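Gasel Student Robotics Project
Progress report to the Torvik Fund, second reporting period
Prepared by Noreen Hashmi, project lead, with sections from Eskil Wikström and Eustaquio Magaña

1. Where the project stands

The second period ran from February to June. The student group has moved from single-arm exercises to two-arm tasks, which was the main goal set in the grant plan. Four of the five planned task families are now running. The fifth, folding soft garments, has been started but is behind, and section 5 covers why.

The group has 19 students this term, in the second and third years of the program. Three who were listed in the first report have left, two for internships and one for a change of major. Their places were filled from the waiting list before the end of February. Attendance has held up well except in the last week before exams, when we cancelled the evening sessions.

Teodor Lunde continues as technical supervisor. Borghild Hägglund took over scheduling and purchasing in March. That change was not in the original plan but costs the grant nothing, as her hours are covered by the department.

2. Work completed

Pick and place, single arm. Closed in February. The students recorded and reviewed the full set of demonstrations promised in the grant plan. The data is stored on the department server and has been checked for missing files.

Sorting by shape, single arm. Closed in March. This took one week longer than planned. The delay came from relabeling: two teams had used different names for the same object classes, and we decided to redo all the labels instead of patching them. The students wrote a shared naming sheet afterward and every team now uses it.

Handover between arms. Closed in April. One arm picks up an object and passes it to the other. Eskil's team did most of this work. Their first approach had both arms moving at the same time, and the students driving them kept arriving at the meeting point too early or too late. They changed to a fixed order, with the receiving arm already in place and open before the giving arm starts to move. Failed handovers dropped enough that the team stopped keeping a separate log of them.

Paired objects, two arms. Open, on schedule. This family covers objects that belong together and have to be placed as a set, and footwear is the main object type. The students chose it themselves after a planning session in which gloves, cups with saucers and boxed games were also discussed. Shoes have a clear left and right, they have a front and a back, and a glossy surface gives the vision side of the project something hard to work on.

The task setup for shoes uses low black risers in a row on the table, with the shoes placed in front of them. Each arm is responsible for its own side. The goal is for a pair to end up on a riser with both toes pointing the same way. At the start of a trial the shoes are put down in mixed directions, so the arms have to turn some of them before placing.

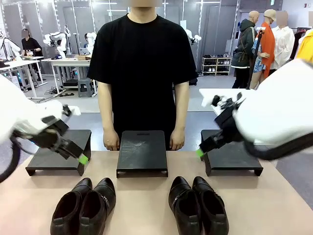

The most common failure in this task is a shoe tipping over when it is set down. A low heel gives a small contact area at the back, and if the gripper lets go while the toe is still raised, the shoe rolls to the side. Eustaquio's team tested three release heights and settled on the lowest one, with a short pause before opening. Trials run slower this way, but there are fewer restarts, and the teams complete more usable trials per session than they did before.

The second most common failure is a grip on the upper that slides toward the opening. The students first tried to fix this by closing the gripper harder. This left marks on one pair, and Teodor asked them to stop. The current rule is to grip at the side of the opening with one finger inside the shoe. It works with most of the styles we have, though ankle boots are still a problem and have been left out of the set until the next period.

3. Data and review

The grant plan calls for 2,000 reviewed demonstrations by the end of the project. We expect to reach that number on time. Recording has gone faster than expected and reviewing has gone slower, so there is a backlog. To work it down, we made two changes in April.

First, each session now ends with 30 minutes of review, done by the students who made the recordings. Before this, review was a separate weekly job that rotated among the teams, and the person reviewing often had to guess what the driver had meant to do.

Second, the review form was cut from two pages to one. The old form asked for a free-text comment on every trial. The new form asks for a comment only when a trial is rejected or when the reviewer is unsure. Students asked for this change in the midterm survey and we should have made it sooner.

We also wrote down what counts as a rejected trial. The list is short:

An object falls off the table.
The driver resets an arm by hand in the middle of a trial.
Any part of the recording is missing.
The final placement is wrong and the driver has marked it as right.

Trials in which the task fails but the recording is complete are kept and marked as failures. The first report said these would be discarded. We changed the rule after discussion with Teodor, and the failed trials are now being used in the spring course on error detection.

4. Teaching

The grant supports both the technical work and its use in class. During this period the project was used in two courses. In the introductory course, students came to the workshop for one lab visit each and drove a single arm under supervision. In the spring course on error detection, students worked with recorded trials and wrote short programs to find the moment when a grip starts to fail.

The quality of the programs varied a great deal. The better ones looked at gripper opening and arm speed together. The weaker ones used a fixed threshold and missed slow slips. Two of the better programs have been cleaned up by their authors and added to the project's shared code.

Eskil gave a short talk on the handover work at the department open house in May. Visitors could watch an arm sort blocks but did not drive it. A high school in the next town has since asked whether its robotics club can visit in the fall. We would like to say yes and will include a proposal in the next report.

Safety training was repeated for all students in March, after the new members joined. There were no injuries in the period. There was one equipment incident: a cable was caught on a table leg while an arm was being moved to its start position, and the connector was damaged. The arm was out of use for four days. The replacement was paid from the repair line. Cable checks are now the first item on the startup sheet, and the sheet is signed by whoever is driving.

5. Delays and problems

Garment folding is five weeks behind. There are two reasons. The first is that the fingertip pads we ordered from Skornadex arrived late and the first batch was the wrong size for our grippers. Borghild arranged an exchange and the correct pads came in the middle of April. The second is that we underestimated how long it takes to reset a folding trial. A shoe trial can be reset in well under a minute. A shirt has to be shaken out, laid flat and checked, and the students lose a lot of the session to it.

We have tried having one student do nothing but resets while two others drive. This helps, but it is dull work and the students dislike being assigned to it. For now they swap places every few trials.

The Isitz tracking software was updated by its developer in April and the new version changed how timestamps are saved. Recordings made in the week after the update had to be converted. Eustaquio wrote the conversion script and no data was lost. We have turned off automatic updates on all workshop computers.

Workshop time is tight. We share the floor with two other student groups, and all three want the late afternoon. The department has offered us a morning slot starting at 8:30, which suits the third-year students but clashes with lectures for the second years. Borghild is working on a split schedule.

6. Budget

Spending is at 80 percent of the amount planned for the period. The underspend is in two lines. Student assistant hours were lower than planned in March because two assistants started late, and the purchase of a second set of garments was put off until folding is back on track. We ask to carry both amounts forward to the next period. No other changes to the budget are requested.

The repair line is lower than we would like after the connector replacement. It should cover one more repair of the same kind.

7. Plan for the next period

Finish the shoe trials, including ankle boots if a workable grip is found by the end of September. Teodor has suggested a wider fingertip and will have a few test pieces printed over the summer.

Restart garment folding with short-sleeved shirts only. Long sleeves and jackets will be added later.

Clear the review backlog before any new recording starts in the fall. Two student assistants have agreed to work on it in the summer.

Recruit for the places that will open when the third-year students graduate. We would like new members to overlap with the old ones for at least a month, so recruiting will start in the first week of term.

The data summary and the itemized expense sheet are sent as separate files. Questions about the budget should go to Borghild Hägglund and all others to Noreen Hashmi.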